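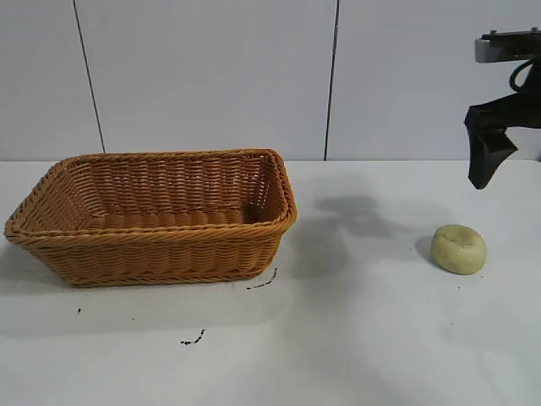
**Minutes, equipment review, 13 November 2020**

Present: Aliki Michailidis (chair), Faisal Sial (minutes), two from packing, one from purchasing

**1. Last minutes**

Accepted with one fix. The Gronetti conveyor quote was for 15 feet of belt, and the minutes had it as 5.

**2. Folteck arm kit, trial offer**

Faisal went through the offer again. Folteck supplies the arm, gripper, mounting bracket and software for a three-month trial, with an option to buy at the end. The sales sheet says the kit can be "taught by anyone in an afternoon." Packing asked who "anyone" was. Faisal has put the question to Folteck twice and had a brochure back both times.

The job on test is the simplest one we could think of: pick up a soft item from the table and put it in a basket. Aliki said that if we pay for a kit it should manage this without a person standing next to it, and she would like that written down. It is now written down.

Points raised:

- Folteck's figure of 115 picks an hour comes from their own demo bench, with their own parts. Purchasing wants a figure from our table or no figure at all.
- Soft goods squash. The sheet gives grip force for hard blocks and says nothing on foam or anything like it.
- Packing thinks one item on a bare white table is too easy. Real totes come in mixed, with things lying on top of each other.
- The arm throws a big shadow over the table. Faisal asked if this bothers the vision software. Folteck's answer was "it shouldn't" — the meeting did not find this a full answer.
- The basket isn't fixed to the table. If it gets nudged, does the arm find it again, or drop the item where the basket used to be?

Aliki asked if anyone present would buy the kit on what we know today. No one would. Packing would still like to see the trial go ahead, as long as it costs us nothing but floor space.

**3. Liao service plan**

Liao would cover repairs on the arm if we buy. The plan leaves out fingertip pads and cables, and packing pointed out that those are the parts most likely to wear. Purchasing to ask for a price with both included. No decision.

**4. Brirken**

Has offered a rival kit by email. No price, no test data, a very long list of awards. Held over until they send something we can use.

**Actions**

- Faisal: written answers from Folteck on training time, soft items and shadows
- Packing: make up 3 mixed totes for testing
- Purchasing: Liao price with pads and cables; read the trial terms for return shipping — who pays?
- Aliki: no signature on anything before February

Next meeting to be set once Folteck replies.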